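Notes for the Friday talk, Cloltley library, back room. Slot is 6 p.m., so people will be hungry. Keep it moving.

Title: Growing potatoes when you don't have a yard

OPENING

Say hi, ask who's grown a potato before. Then ask who's grown one by accident, in the cupboard under the sink (more hands go up for this one, always).

I started because of a bag I forgot about. The sprouts were so long they'd poked through the mesh, and I felt bad throwing them out, so I stuck two in an old bucket on the fire escape. In August I tipped it out and there was dinner! Not a big dinner. But I was hooked, and I've been boring my friends with it ever since.

WHAT YOU NEED

Hold up the bucket. Drill holes in the bottom, more than you think. I skipped that my first year at the Praltodach building and got soup.

Any container that's deep enough is fine. Feed sacks, grow bags, a trash can with the bottom drilled out. I like five-gallon buckets, I can carry them when the landlord wants the steps cleared.

Soil: bagged potting mix plus compost. Don't dig it up from the park. (Somebody asked me that last time and they were serious.)

SEED POTATOES

Buy proper seed potatoes if you can. Grocery store ones are often treated so they won't sprout, and they can carry disease. I know, I know, my first two came from the grocery store. I got lucky.

Egg cartons for chitting. Explain chitting! It just means letting them sprout in a bright, cool spot before you plant. Little stubby green or purple sprouts are what you want. Long white ones mean it's too dark in there.

PASS AROUND the egg carton here. Remind people to be gentle, the sprouts snap off.

PLANTING AND HILLING

4 inches of mix in the bottom, potato on top with the sprouts up, cover it over. One per bucket, or 3 in a big grow bag.

When the stems are up to about your hand's height, add more mix until just the top leaves show. Keep going until you hit the rim. Around here I plant in May. You can push it earlier if you're willing to run outside with a bedsheet every time there's frost, and I'm not anymore.

WATERING

The one that gets everybody. Buckets dry out fast, way faster than a bed. Stick your finger in up to the second knuckle. If it's dry down there, water it. On hot days I'm out twice.

Tell the vacation story if there's time. Skip it if we're past 6:25.

PICKING ONES TO EAT

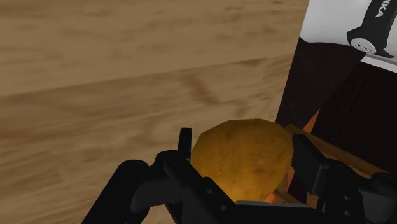
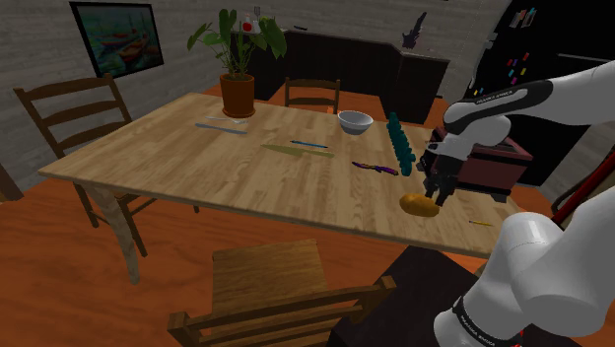
Potatoes, up close and on the table.

Okay, green skin. Green means it's been in the light, and the part you worry about is the bitter stuff that builds up along with the green. A tiny patch, cut it off deep. Green all over, toss it. Same goes for anything that tastes bitter after cooking.

Don't wash them before you store them. Brush the dirt off, paper bag, dark and cool, away from the onions.

My best year was 187 potatoes, and yes I wrote them all down, and yes plenty of those were marbles. Marbles are great roasted whole with salt.

QUESTIONS

Probably: can I do this indoors? (Not really, unless you've got serious lights.) Can I reuse the soil? (For beans or lettuce, sure, but don't put potatoes or tomatoes back in it next year.)

Handouts are on the chair by the door. Bring the spare buckets in from the car before we start, and put the lid back on the compost.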